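Growing under glass without a watering can: Usha Bangera on wicking beds in small containers

Filed under Containers, Interviews

Usha Bangera grows succulents, ferns and small herbs in containers that hold less soil than a coffee mug. Most of them have no drain hole. She has kept written records on every container since she began, and the current log runs to 1477 entries. She sells a few planted pieces under the name Duvis, mainly in the weeks before the spring holidays, and spends the rest of the year testing soil mixes.

We spoke on February 6, 2025, about why miniature plantings fail and what she does to keep them alive past the first season.

Her answer to the first part was short. "Water sits at the bottom. In a deep pot you have a column of soil above the wet zone, and the roots can stay out of it. In a shallow container the wet zone is most of the soil."

Growers call that wet zone the perched water table. Its height depends on the mix and hardly changes with the depth of the pot, so a shallow pot filled with fine potting soil can stay saturated nearly to the surface. A layer of gravel at the bottom, still recommended on many gift tags, raises the wet zone and leaves less room for roots.

"I stopped using gravel early on," Bangera said. "I put the same coarse mix all the way down. If I want stones, they go on top."

Her standard mix, which she labels Seklow in the log, is two parts screened pumice to one part fine bark, with a small amount of coir. Particles smaller than window screen mesh are sifted out and go to the vegetable beds. For ferns she reverses the ratio and adds more coir. She does not add slow-release fertilizer to either one.

"There is so little soil that the dose is hard to control. A few extra pellets and the leaf tips burn. I use a weak liquid feed, and I skip it in winter."

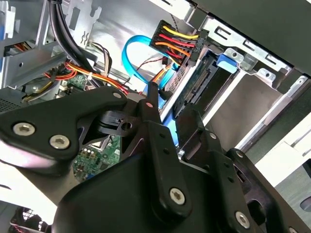 Watering by weight

Bangera does not water on a schedule. Each container is weighed dry after planting, then weighed again once it has been watered and allowed to settle. The two figures are written on a tag. When the container has lost most of the difference, it gets water again.

One shallow bowl in her log, planted with sedum, weighs 675 grams when fully watered. In July it needs attention every few days. In winter, on a cool windowsill, it can go up to 24 days.

"People ask for a number of days and I can't give them one," she said. "The same bowl in a different window is a different bowl. A kitchen scale costs less than replacing the plants."

For containers without a hole she pours slowly from a squeeze bottle, stops well short of the full weight, and waits before adding more. If she overshoots, she tips the container on its side over a towel with a hand held across the soil. Small herbs are the exception. They drink too quickly for this method, and she runs a cotton wick from a jar of water into the root zone.

The wick took several attempts. The first version, logged as Fletine, used braided nylon and moved too little water. The second, Lacson, was a thicker cotton cord that kept the mix soaked.

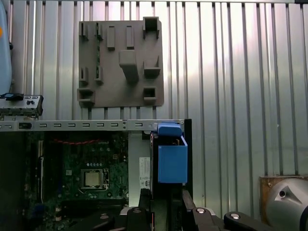 "With the thick cord I lost the thyme and kept the mint, which told me the flow was too high," Bangera said. She now uses a thin cotton cord and sets the water level in the jar well below the base of the pot. Lowering the jar slows the flow. Raising it speeds things up - a small change in height is enough to see a difference on the scale by the next morning.

Cotton rots, so the cords are replaced at the start of each season. She boils new cord before use to remove any finish left from manufacturing, which can keep it from taking up water.

On plant choice she is strict. Anything sold as a "mini" is checked for its adult size first, and many do not pass. Baby's tears, small sedums and creeping thyme stay on her list. Most of the ferns offered for fairy gardens are seedlings of full-sized species and will need a bigger pot within a year.

"That's fine if you know it when you buy it," she said. "Plant it, enjoy it, move it up. Leave the pot with the saucer for something that stays small."

Her next round of tests compares glazed and unglazed containers of the same volume, with the same mix and the same sedum in each. She expects the unglazed ones to dry faster and wants the weights to show by how much.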